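January 2022

Rain all morning, the fine sort that doesn't look like anything until your sleeves are soaked through, so I gave up on the idea of walking out to Dutlow and decided to deal with the little bottles instead. They have been on my conscience since December. Every time I opened the cupboard for something perfectly innocent, a tea towel or the big jug, one of them would roll out at me, and I would push it back in and shut the door quickly and feel guilty for the rest of the afternoon.

I don't really know how a person ends up with so many small bottles. Some came with me from the flat in Korletey, which means they have moved house 3 times and never once been properly looked at. Others I bought in one of my enthusiastic spells, when I was going to do everything from scratch and label it all beautifully (I bought the labels too, and they are still in their packet). And then people are kind and give you things in small bottles, and you can't very well say no.

Anyway, I made a pot of tea and got started. My rule was that I had to decide about each one as I picked it up, no putting aside for later, and I kept to it for a good quarter of an hour, which for me is splendid. After that I did have a sort of later pile, but a small one, and I was strict with it.

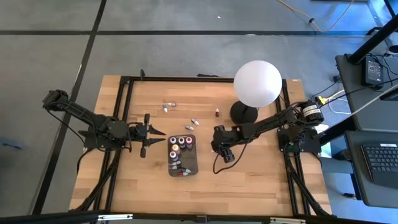

What I do like is having them on a tray. I used to stand them straight on the shelf, and whenever I wanted one from the back I had to take out everything in front of it and usually knocked over two on the way. With a tray you simply lift out the whole lot, have your rummage and slide it home again. A raised rim makes all the difference, too. I once tried using a flat board for the same job and lost a bottle under the cooker, where I suppose it still is.

I had meant to sort them by size, then I thought by what I use most, and in the end I went by the tops, which is silly but quick. My eye goes to the top of a bottle long before it reads the label, and looking down from above it's all you see anyway. I shall have to remember my own system, of course. Last winter I arranged the spices by some very clever method and couldn't find the nutmeg until Easter.

Stopped at one for soup, the last of the leek, with the heel of the loaf. It had brightened a bit by then and I very nearly went out after all, but I know myself, and if I had left it half done it would have stayed half done until spring. So I put the radio on and carried on, and wiped down the cupboard shelf while it was empty. There was a sticky ring in the corner that took hot water and a good deal of patience. I think it was the elderflower from two summers ago!

I still need a second tray for the bigger bottles. Rerkov had some in the window before Christmas and I walked straight past them, naturally. If I get into town I'll look, and I must take back that library book while I'm there, and ask about the hem on my grey coat.

Early supper, and a bath. My back is grumbling from all the bending, but I have opened the cupboard twice since just to look at it, and nothing fell out.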